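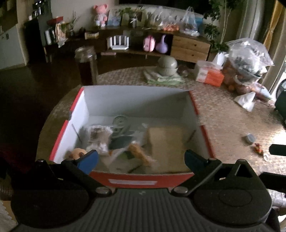

Last updated: Jun 14, 2023

The text of Drumeck has now been in my possession for most of a season, and I wish to set down a few remarks on it before the August revival opens at the Citosier. Readers of this blog will know that I saw the first production there and left before the discussion. I have since read the play twice.

Drumeck is set in the ferry office at Dritside during the last winter of the service. Two sisters keep the books. One of them speaks almost entirely in letters to a brother who does not reply, and the other answers her as though the letters had been addressed to her. The published script runs to 30 short scenes, several of which contain no speech at all. In performance these silences were hurried. On the page they carry a good part of the second act, and I hope the new company will allow them their full length. 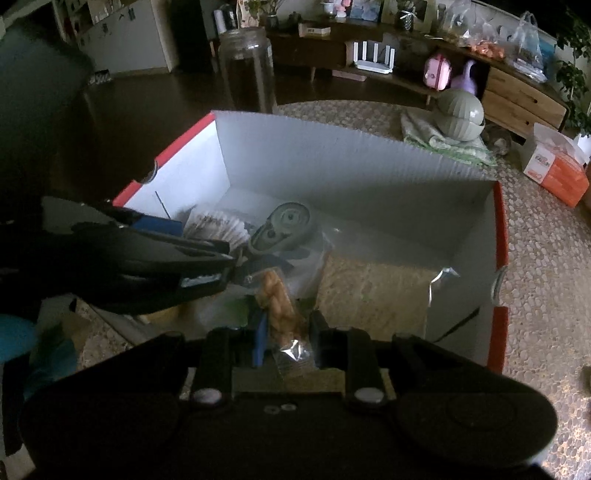 Snack and box.

My reservations concern the ending. The inspector's report is read aloud in full, and its contents have been plain to the audience since the scene with the ledger. A shorter version was printed in the Soomro edition, where the report is begun and the lights go down on the younger sister closing the window. I prefer it. I understand that the revival will use the longer text.

The Citosier seats 679, a large room for a play of this kind. In the first production the quieter passages did not reach the rear of the balcony, and patrons are advised to book in the stalls where possible. The running time is given as nearly 2 hours, without an intermission.

A further entry on the Soomro edition, including its notes on the ferry songs, will follow once I have compared the two texts.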